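Clarus Two-Arm Station: Set-up and Recording Guide
Section 6. Recording Examples in Simulation

12 shares | 2 comments

6.1 Before you start

This section covers recording examples by remote control in the simulated version of the station. Recording on the physical station is covered in Section 7. The file format and the folder layout are the same for both, so most of what you set up in this section carries over.

You need:

- a workstation with the Clarus software installed (Section 2)
- a pair of hand controllers, charged and paired (Section 3)
- a user account with write access to the shared drive
- a task sheet for the task you are recording

Do not record without a task sheet. Examples recorded from memory tend to drift from one operator to the next, and the drift shows up later in training as an arm that hesitates between two ways of doing the same thing.

6.2 Starting the simulator

1. Log in with your own account. The account name is written into each example and is used later to sort out differences between operators.
2. Open the Clarus launcher and select Simulation.
3. Under Station, select Two-Arm Table. Leave the arm model and gripper model at their defaults.
4. Under Task, select the name on your task sheet. The objects load with the task. You do not have to place them by hand.
5. Press Load. The first load after an update can be slow while the object meshes are rebuilt.
6. When the status bar shows Ready, check that both arms are in the home pose and both grippers are open.

Note: If one arm loads in the home pose and the other loads folded, close the launcher and start again. Do not try to drive the folded arm out with the controller. The joint offsets will be wrong for the whole session.

6.3 Pairing hands to arms

Left and right always mean the robot's left and right. The arms are mounted along the far edge of the table and the main view looks back at them from the near side, so the robot's right arm appears on the left of your screen. New operators get this backward in the first session and usually stop getting it backward by the second.

1. Hold the right controller and squeeze the grip button. The robot's right gripper should close.
2. Release. The gripper should open.
3. Repeat with the left controller.
4. If the wrong gripper moves, open Controls and press Swap.

By default, moving the controller to your right moves the gripper to the right of your screen, for both arms. This is called screen-matched motion. The other setting, robot-matched motion, reverses the direction. Use whichever you can work with, but do not change it partway through a set.

Caution: Swap is saved per workstation, not per user. Do the grip check each time you sit down, even if you were the last person there.

6.4 Setting the recording options

Open the Record tab and set the following.

Rate: leave at the task default.

Views: turn on the main view and both wrist views. The training job rejects examples with a missing view, and it does not tell you until the batch is submitted.

Object start positions: set to Varied. The simulator shifts each object a little at the start of every example. With Fixed, the system learns one path through space and fails as soon as a bowl is moved. Fixed is only for checking your controls.

Time limit: set to 45 seconds for single-object tasks. An example that runs over is stopped and marked as timed out. You can keep it or drop it, see 6.7.

Instruction text: copied from the task sheet. Read it before you record. It should say what is to be done in one plain sentence, with the object and the destination both named. If the sentence does not match what you are about to do, fix the sentence first.

6.5 Recording one example

1. Press Reset. The objects move to new start positions and the arms return home.
2. Wait until everything on the table has stopped moving. Round objects sometimes roll slightly after a reset.
3. Look at the layout and decide which arm you will use. On tasks where the sheet names an arm, use that arm even when the other is closer.
4. Press Start. A red bar shows along the top of the main view while recording is on.
5. Bring the gripper toward the object with the fingers open. Slow down for the last part of the approach.
6. Close on the object. Pause briefly before you lift.
7. Lift clear of any rim before moving sideways.
8. Move to the destination, lower the object, and open the fingers.
9. Back the gripper away so that it is clear of the object and the dish.
10. Press Stop.

Keep the unused arm still, or at most hovering over its own side of the table. Set the controller for that arm down on the pad. A controller left in your lap will pick up every movement of your leg, and those movements go into the example.

Do not start moving before you press Start and do not press Stop while the gripper is still on the object. The beginning and the end of an example count as much as the middle.

6.6 Notes on the fruit and dish tasks

The fruit and dish group is the one most new operators begin with. It uses one piece of fruit, a plate and a bowl, and both arms are live.

The plate has a raised rim. Come in from above at an angle and watch the wrist view, not the main view, to judge the height of the fingers. In the main view the gripper and wrist can cover part of the plate, and it is easy to press the fingertips into the rim without noticing. The simulator does not stop you. It pushes the plate along the table, and the example is spoiled.

The dishes in some layouts are close in color. When they are, the instruction text must name them by type, plate or bowl, and not by color alone.

If the fruit is near the side of the table, turn the wrist early. Leaving the turn until you are over the fruit brings the forearm close to its joint limit and the motion becomes jerky.

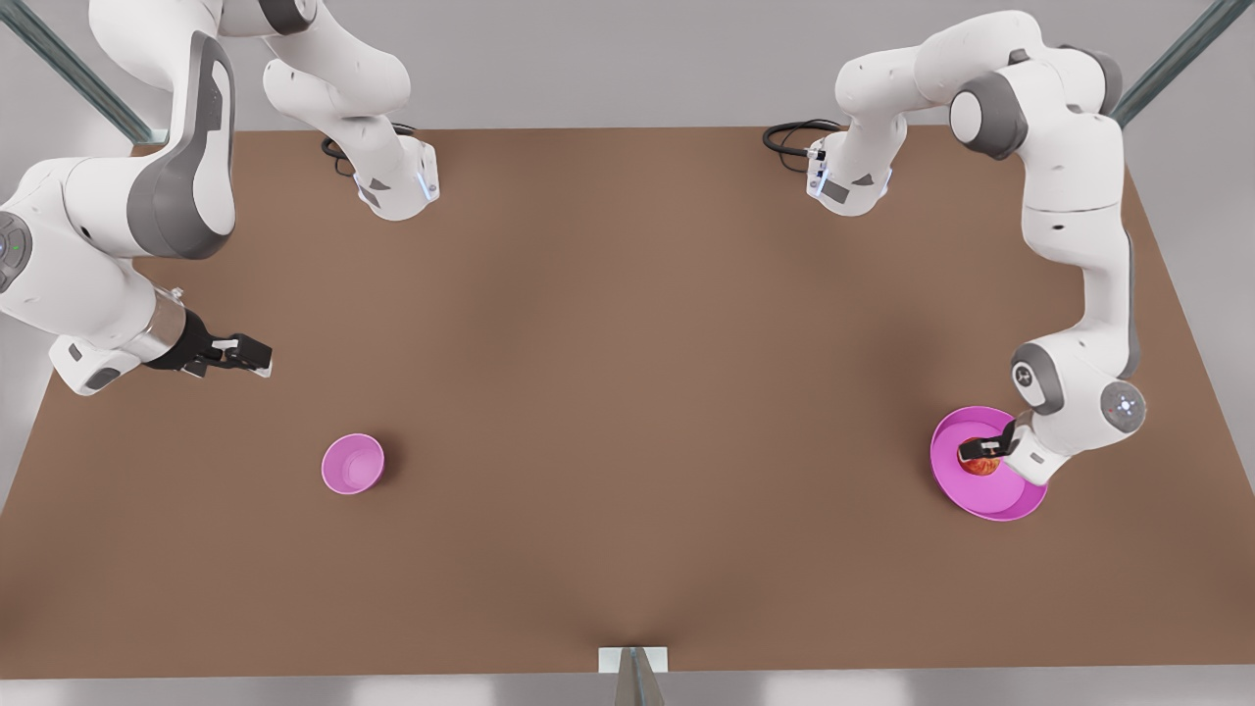
Skaltau, Monday, March 27, 2023

Changes to this section since the last issue: the wording in 6.3 on screen-matched motion is new, and the paragraph in 6.6 on naming dishes by type was added after a review of the instruction text by Adanech Woldegiorgis. The layout above is from the fruit and dish group, with the left gripper down at the plate and the right gripper open and empty on its own side. The bowl is well away from the plate, which leaves space to move between them. Layouts with the two dishes nearly touching are still in the simulator but have been taken off the task sheets until the collision settings are corrected.

6.7 Keeping or dropping an example

After you press Stop, the review panel opens. Play the example through once at normal speed and choose one of the following.

Keep: the task was done as the instruction says, in one smooth attempt.

Keep with recovery: you missed or dropped the object, then corrected it and finished. These are useful in small numbers. Do not stage them.

Drop: the object left the table, a dish was pushed, the wrong arm was used, or you stopped to think with the gripper in the air.

A timed-out example can be kept only if the object was already released at the destination when the limit was reached.

Dropped examples are held on the workstation for 2 days and then deleted. To get one back before then, open Record > Held and press Restore.

6.8 Set size and breaks

A full set for one task is 1000 kept examples, shared among the operators on the sheet. The running total is at the bottom of the Record tab and updates when you submit, so it may lag behind if someone else is recording.

Stop and rest when your drop rate starts to climb. The Record tab shows it for your current session. Tired operators make shorter, sharper movements, and the training job has no way of knowing that those should be left out.

6.9 Submitting a batch

1. Press Close Session.
2. Check the list. Every line should show three views and an instruction.
3. Press Submit.
4. Wait for the green check before you log out.

If a line shows a missing view, delete that line and submit the rest. Views cannot be added to an example afterward.

6.10 Common problems

Gripper passes through the object. The object mesh did not load. Press Reset. If it happens again, reload the task.

Arm lags behind the controller. Close other programs on the workstation. If the lag stays, turn off the preview windows for the wrist views. They will still be recorded.

Object sticks to the fingers after release. Open the gripper fully and lift straight up. If the object comes with it, drop the example and report the task name.

Red bar does not appear. Recording has not started. Check that the session is open and that there is space on the drive.

Questions about task sheets and instruction text go to Natnael Mersha. Controller faults go to the Winditz support desk with the workstation number.

Next: Section 7. Recording Examples on the Physical Station

Contact | © 2023 Winditz | Back to top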